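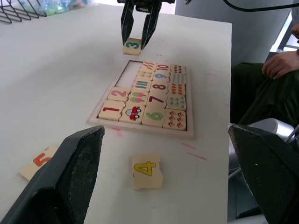
**Number-matching puzzles** are a family of early counting toys in which a written numeral is joined to a picture showing the same number of things. They are a delightful corner of toy history, and a surprisingly varied one!

## Origins

The type grew out of dissected maps, which were cut up to teach geography. Makers soon saw that numerals could be treated the same way – and children took to them at once.
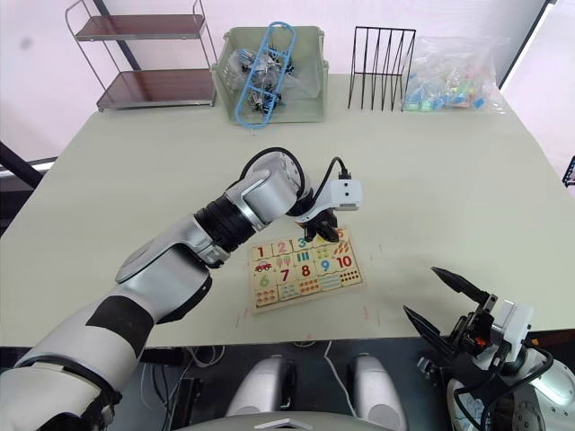 Early sets were sawn by hand, so no two were quite alike. The Nanddale workshop sold a much-loved version with 90 pieces, far more than most families could keep together, and complete copies are a real joy to find.

## Cutting and fit

In a self-correcting set, each pair has its own joint, so a wrong match simply won't close. Other makers, Lekasska among them, used one joint throughout and left the checking to the child.

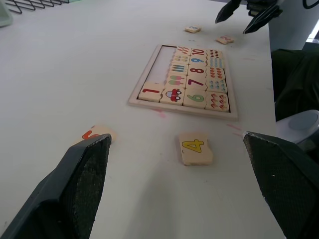
The designer Trí Thái preferred the first method and drew 51 different joints for the Fahy range, seven of which were used in the final sets.

## Use in play
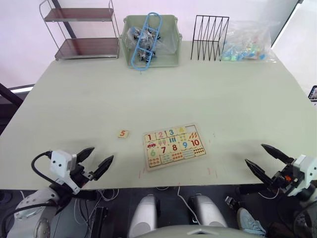 Most children begin by matching small amounts they can recognise at a glance, a skill known as subitising. Larger amounts have to be counted, often with a finger on each picture. A wooden board like the one near the front of the table gives the pieces a home – wonderful for tidying up – while loose sets lend themselves to snap and hiding games.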